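¿Ya friegan solos? Mi galería de máquinas y tareas de casa

Actualizado el 31/1/23

Llevo desde diciembre juntando material sobre la misma pregunta que me hace mi madre cada domingo: ¿cuándo va a venir un cacharro de esos a recogerme la cocina? Pues mamá, todavía no, pero vamos avanzando (un poco, a ratos, con mucha paciencia).

Empecé con esto por culpa de Katalin Borbély, que trabaja en Privmont y me dejó trastear tres tardes con su simulador de cocinas. Yo iba convencida de que lo difícil sería fregar o planchar. Qué va. Lo que trae a todo el mundo de cabeza es coger cosas: una fruta que rueda, una taza con el asa al otro lado, un trapo que cada vez cae de una forma distinta. Doblar toallas, por ejemplo, lo he visto salir bastante bien en vídeo, aunque a una velocidad que te da tiempo a hacerte un café y a tomártelo.

En el taller la cosa cambia. Toivo Suominen, de Räsänen, me contó que ellos tienen 215 piezas distintas en el almacén y que con las cajas rígidas ya casi no se pelean – lo que sigue pasando por manos humanas son las bolsas blandas. Me pareció muy lógico y a la vez un poco desesperante, porque mi casa es básicamente un almacén de bolsas blandas.

Con la fruta me he puesto pesadísima, lo reconozco. Un limón no es redondo del todo, la piel se marca si aprietas y, si tiene otra pieza pegada, los dedos tienen que buscarse un hueco. Nosotros lo hacemos sin mirar, hablando por teléfono. En simulación puedes repetir el intento todas las veces que quieras sin tener que agacharte a buscar nada debajo de la mesa, ¡y eso ya es media vida! 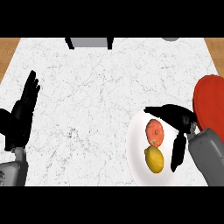 Cocina simulada: dos manos negras, un limón y otra fruta más rojiza en el plato. La derecha, medio abierta, al lado de la fruta.

Me quedan por ordenar las notas de Flavik, que son sobre lavavajillas y tienen mucha miga. Si trabajáis con algo parecido, escribidme, que contesto a todo el mundo (tarde, pero contesto).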